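Lirketti Vilis two-arm table kit
Price: 3,825, rail included
Delivery: 15 working days

The Vilis is for small shops and for homes where somebody must put small things in order every day.
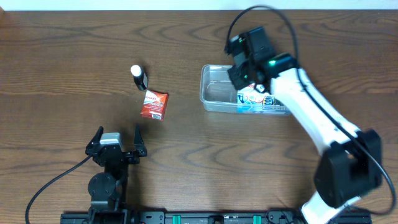
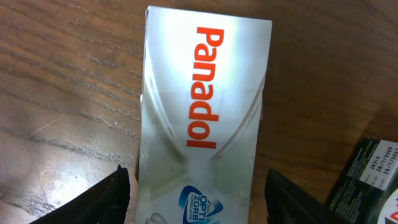 Can it do the chore alone already? Partly. Our opinion is that sorting small packages is the closest task to ready, and folding clothes is still far. A carton with straight sides, like the Panadol one, gives two flat fingers a good surface to hold. A thin soft packet is more difficult, and for this we recommend the Ham finger pads, sold separately in sets of 16.

Updated Wed 21 August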